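Home Kitchen Workshop Radio & Power Ask Me

5 min read

Keeping a radio going when the local station goes quiet

We lost our little community station out here in Basdale back in January, and for a while all I got on the kitchen set was hiss (and one very enthusiastic preacher from who knows where). If you depend on a radio for road closures, storm news and who's blocking which bridge this time, you learn fast how neglected your set is. Mine was a disgrace! So these are the things I did to it, plus a few I wish I'd done years ago.

Clean the battery contacts first

Take the batteries out and look at the springs. If there's white or green crust on them, dab on a little white vinegar with a cotton swab, let it fizz, wipe it off, then go over it again with a swab barely damp with plain water. Let it dry overnight with the door open. Wear gloves and don't get your face down in it. For the flat contacts I use a pencil eraser, the pink kind, and blow the crumbs out after.

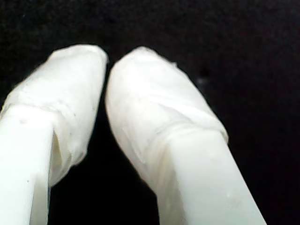
Once the contacts are clean, put in a fresh matched set. I used to top up with whatever was rolling around the drawer and then wonder why one always leaked. Now I write the month on each one with a marker and they all come out together.

Fix the scratchy volume knob

Turn the radio off and spin the knob from one end to the other, twenty or thirty times. Sounds silly, but that clears a good bit of the crackle. If it's still bad, get a can of contact cleaner marked safe for plastics, unplug everything, and give the control one short squirt from the inside. My old Brellport has four screws in the back and a fifth hiding under the battery door. I cracked the case finding that one out.

Move it before you buy an antenna

I carried mine all over the house one Saturday and the best spot was on top of the bread box, by the east window. The worst was next to the microwave. Things that made mine buzz:

- the phone charger
- a dimmer switch in the hall
- the cheap LED strip under the cabinets

For FM, pull the whip all the way out and try it sideways. For AM, leave the whip alone and turn the whole radio, as the antenna for that is usually a bar inside the case. 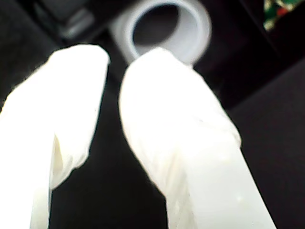 Write your stations down

I keep an index card taped inside the pantry door with every frequency I can pull in, day and night, because AM stations come and go after dark. Gertraud Zürcher down the road gave me hers to copy and she had three I'd never heard of, including the one in Filley that reads the county notices at suppertime. If your station goes off the air, go up and down the dial again at a few different hours before you give up on it.

Store the spare properly

The spare set lives in a cookie tin with the batteries OUT, in a zip bag beside it. I try it on the first of the month while the coffee's brewing. If yours has a crank, give it a couple of minutes of winding then too. And tape the little instruction sheet to the inside of the lid, you won't remember how to set the clock.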